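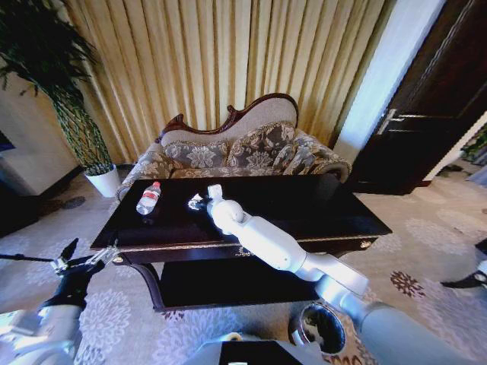
Allora sells a tidy living room for $400, but the evidence is thin

GUNDUM, 2026-08-18

Home goods retailer Allora has begun selling a 30-day tidying plan called Fornatness, and says it can teach any household to keep its living room clear with a few minutes of effort each evening. The plan costs $400. The company has so far offered little to show that it works.

Fornatness was presented at Allora's Lindholm branch in Gundum, where one living room has been furnished as a demonstration space. Customers who buy the plan get a printed schedule, four phone calls with an adviser and a set of drawer dividers. They don't get any furniture, a point the brochure makes on its last page in small type.

At the center of the plan is the coffee table. Allora calls it the "first surface" and argues that whatever gets left there in the evening, such as bottles, tissues, mail or receipts, sets the tone for the rest of the house. Customers are told to clear it before bed every night for the full 30 days, even if they touch nothing else. Trash goes out, dishes go to the kitchen, and paper goes into one drawer set aside for it.

That last rule deserves a harder look than it gets in the brochure. Moving paper from a table to a drawer makes the table look better. It does nothing about the paper. Fornatness sets aside one evening, the last, for sorting what has built up, and the schedule allows half an hour for the job. Anyone who has faced a month of school forms and insurance letters may find that hopeful.
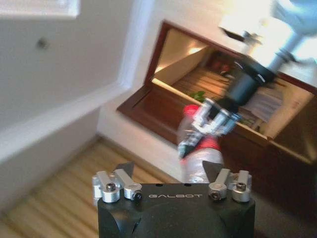
An open drawer, with a stack of white papers or booklets inside.

Allora's main piece of support for the plan is a trial it ran in January. According to a summary handed out at the branch, 192 households signed up, and "nearly all" of those who finished said their living rooms were easier to keep in order. The summary doesn't say in its main text how many finished. A footnote does: 34 households returned the final survey.

What became of the others is not explained. They may have been busy, or they may have gone back to leaving cups on the table. The company did not check on them, and it did not compare its results with households that simply tried to tidy up on their own for a month. Participants also got the plan for free, which makes them a poor guide to how paying customers will feel about it.

Tuva Midtbø, who manages Fornatness for Allora, defended the trial. She said it was meant to find out whether the schedule was clear and whether people liked the phone calls, and that nobody at the company had described it as a scientific study. Asked why the results were then printed on the front of the brochure, she said customers wanted to hear how it had gone for others.

Midtbø said the price mostly reflects the adviser's time. The calls last 20 minutes each. She would not say what the dividers cost when bought separately, although the same set appears to be on the shelf one floor down.

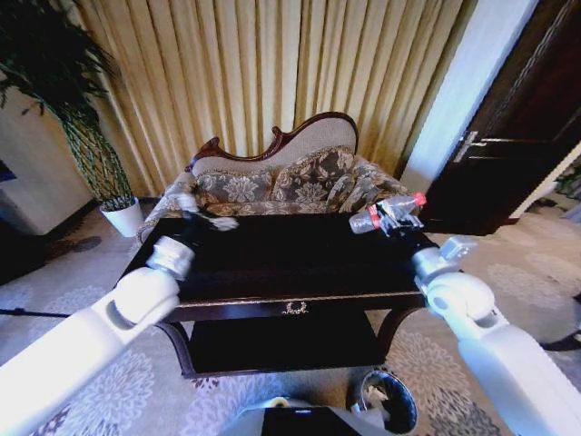

Alvar Sjögren said he had done the January trial and would not pay to repeat it. The table at his place stayed clear for two weeks, he said, and then the sofa became the table. His adviser told him to treat the cushions as a second surface and start over. He did, for a while, and the things moved to the windowsill. He did keep one habit, taking bottles to the kitchen whenever he got up, and he thought he could have come up with that one himself.

Midtbø said his experience was not typical. With so few final surveys to go by, it is hard to say what typical would be.

The choice of room raises its own questions. The demonstration space has a carved wooden sofa in pale fabric, with four patterned cushions lined up along the seat, and a patterned carpet in light gray and beige. The coffee table is very dark and polished to a high gloss, with gold-colored trim along the front. It is a handsome setting, and a table like that makes a small amount of clutter look like a lot. One bottle on its side and the whole room seems to need help.

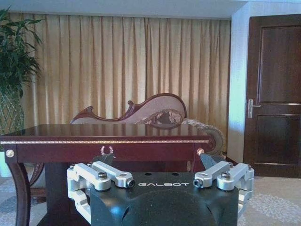

Glossy dark tops also ask for work that the schedule leaves out. Dust and fingerprints show up quickly on a polished finish, and the nightly routine includes no wiping at all. A customer with an old oak table and two small children might have an easier time of it, or a much harder one. The trial summary gives no information about what kinds of homes took part.

Parts of the plan are sensible. Starting with a single surface is old advice and probably good advice, and some people do stick to a chore better when they know a call is coming. Those who want to try it can clear the table tonight at no charge, and a friend with a phone could fill in for the adviser.

Allora says refunds are available within the first week, before the second call takes place. A longer follow-up of the trial households is "under discussion," Midtbø said, but no start date has been set. Sales continue at the Lindholm branch in the meantime, and the company plans to add a bedroom version of Fornatness at the same price.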